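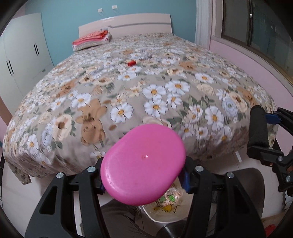
Lids that no longer seal after the dishwasher – warped or just tired?

Forum: Kitchen and Storage > Containers

orus_left
I have a set of plastic food containers, Karnska brand, used every day for lunches. The lids press on, no clips and no gasket. Two of them have stopped sealing. If I fill the container with water and turn it over, it drips at one corner within a few seconds. The other lids from the same set still hold.

All of them go in the dishwasher, normal program, mostly top rack. I can't find any cracks. Is there a way to get the shape back, or is this the end for them?

gferri_bench
Put the lid rim down on a sheet of glass or a stone counter and press on opposite points. If it rocks, it is warped. If it sits flat and still leaks, the rim has stretched or worn and you can't fix that at home.

Also check the container. People blame the lid every time, and half of the ones I have looked at had a box that had bowed outward on the long side.

orus_left
Tested on the counter. One rocks, the other sits flat. Both boxes look straight against a ruler.

Mirko Ferri
For the one that rocks: hot water from the tap, not boiling, five minutes in the sink. Take it out, snap it onto its own box while it is still warm, and put something flat and heavy on top. Leave it overnight. Polypropylene keeps some memory of the molded shape and will go partway back if you hold it there while it cools.

It worked on 3 of mine. They were not like new but they passed the water test.

pantry_90
I disagree with the advice to stay below boiling. Tap water in most houses is cooler than the dishwasher that bent the lid in the first place. If the dishwasher could move it, you need at least that temperature to move it back. I use water straight off the boil in a wide pan with the burner off.

Mirko Ferri
The dishwasher moved it over many cycles, with the lid leaning on a rack pin the whole time. That is a long load at a moderate temperature. You don't need to match the peak, you need to hold the shape for long enough. With water off the boil I have seen thin lids go wavy along the edge, and then nothing will seal them.

pantry_90
Thin lids, maybe. Mine are thick and I have never had one go wavy.

gferri_bench
You are both describing different plastics. Look at the underside for the recycling mark. A 5 is polypropylene and takes near-boiling water without much trouble if it isn't under load. A 4 is low density polyethylene, softer, and I would stay with Mirko's method. Many press-on lids are a 4 even when the box is a 5, which allows the lid to stretch over the rim.

orus_left
Lid is a 4, box is a 5. I'll go with the sink.

Bidberg
Side question. Has anyone tried shrinking a stretched lid in the freezer? I read this somewhere and it sounds wrong to me.

gferri_bench
It is wrong. It contracts while cold and returns to the same size when it warms up. You would get a better seal only if the box stayed at room temperature and the lid stayed frozen.

Bidberg
That was my guess. Thanks.

Gianni Barbieri
On prevention, placement matters more than the program. Lids go flat side against the pins, upright, with a free slot between them. If a lid is wedged between a bowl and the side of the rack it will take that curve. Turn off heated dry if your machine allows it. I have a set of Monti boxes from before we moved, and the only lid I lost was one that fell through onto the heating element.

pantry_90
Or wash lids by hand. It takes 2 minutes.

Gianni Barbieri
It does, until there are four people in the house taking lunch.

orus_left
Results from last night. The lid that rocked is flat on the counter now and holds water upside down. It took two rounds in the sink; after the first one it still dripped, but more slowly. The one that was flat to begin with has not changed at all and still leaks from the same corner.

gferri_bench
Expected. The second one is stretched. Keep it for dry goods – rice, pasta, anything that doesn't need a seal. Karnska sold lids separately at one point, so check the part number on the base before you buy a whole set.

orus_left
Base says 3796. I'll write to them and post the price if they answer.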